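About Revis

Revis cleans and resets offices. We started as a night janitorial crew for two buildings on Kumsa Street, and today we look after almost 600 desks for companies that rent space by the floor. Most of our clients have shared seating, so the person who sits down at a desk in the morning is often not the person who left it the evening before.

How the work is divided

Large parts of office cleaning are now done by machines. Our floor robots run on Kuvon, a scheduling system we lease, and they vacuum and scrub the aisles after 7 p.m. Air filters report their own condition. Trash bins in the kitchens send a signal when they are full, and nobody has to walk the floor to check.

Desks are still done by hand. A desk has cables, a laptop that must stay plugged in, a mouse, a pen holder and whatever got spilled at lunch. Our cleaners hold things steady with one hand and wipe with the other, and they work around the owner's equipment without unplugging it. 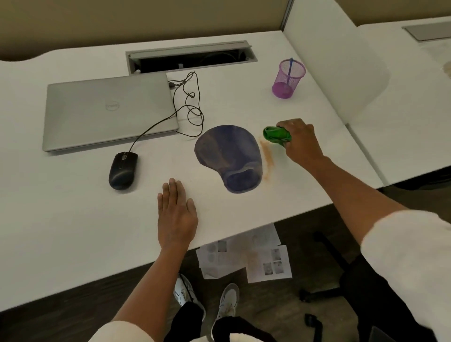 What changed for our cleaners

Before we brought in the floor robots, a cleaner spent most of a shift pushing a machine or a mop bucket. The desks got whatever time was left, and on a bad night that meant a quick pass with a cloth. We moved those hours to the desks. The job title changed too, from night cleaner to workstation technician, with a higher hourly rate and a paid course of four evenings.

We did not cut positions when the robots arrived. Two people who preferred floor work now handle the machines: they empty the tanks, change the brushes and free a robot when it has driven itself under a radiator. Other staff moved to an earlier shift that ends at 10 p.m. and lets them take the last bus home.

Some things got harder. Desk work is closer work, with more bending and more attention, and several people told us their necks hurt after the first month. We added a ten-minute break every hour and a half and started rotating people between desks, kitchens and meeting rooms. The planning software also used to give every desk the same number of minutes. A clean desk and one with brown stains do not take the same time, and technicians can now mark a desk as heavy and get the extra minutes without asking a supervisor.

A mouse, for example, gets its own turn with the cloth, with the other hand on the desk beside it.
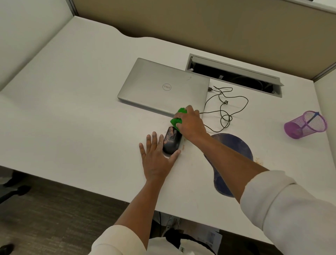 Planning and data

Each desk has a record in Flaltel, the planning tool we built with a small software shop. The record says when the desk was last cleaned, whether it was marked heavy, and whether anything needs the client's attention. It does not record who sits there. It does not rank technicians by speed either. We tried a speed list for one month, people began skipping mouse pads, and we took it out.

The tool makes a route for each shift. Technicians can change the order, and most of them do. Last year they sent in 204 change requests for the software, and a good number of the present screens come from those.

Caked-on dirt is the usual reason for the heavy mark. It takes a small hand tool, a cloth and patience – mouse pads with a raised wrist rest are slow work.
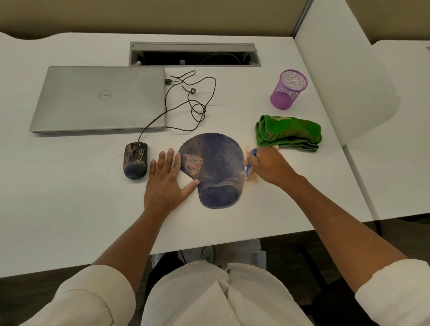
Working with us

We hire for the evening shift all year, with most openings in September. No experience is needed. New staff work next to an experienced technician for the first two weeks, and every technician also learns to stop and restart a floor robot safely. Open jobs are posted at our front desk every Friday.

Companies that would like a quote can ask for a walk-through. We look at the floor plan, the number of desks and the type of seating, and we say plainly which parts a machine can do and which parts need people. The smallest contract we take is one floor.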